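Otomness adds tableware layout to Drolar test kitchen
2025-04-27

Otomness has added a tableware layout to its Drolar test kitchen, on a brown tabletop against a white wall. The layout covers storage and clearing of everyday items: plates, a wooden dish rack, a mug tree with two mugs, and a wicker basket for produce, stocked for now with an ear of corn.
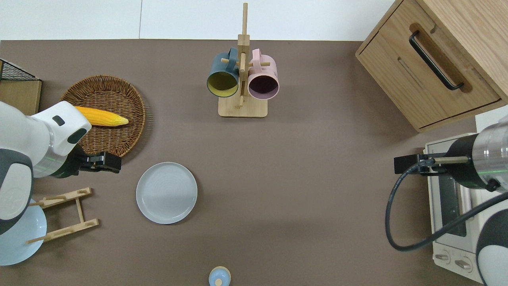
Plate handling

Plates are gripped at the rim and lifted at a low height. The mug tree and basket stay on the table during this step. A toaster oven remains at the back corner. 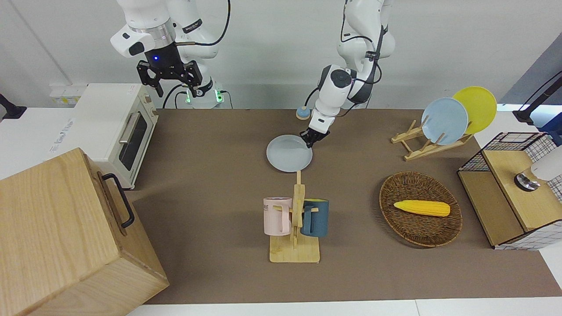
Pale blue plate held at the rim, with the mug tree and wicker basket in front.

The layout is listed in the Drolar catalog as item 370. Otomness plans 66 sessions with it through June. A second set of tableware from Altow will be added after that, and the table height will stay the same for both.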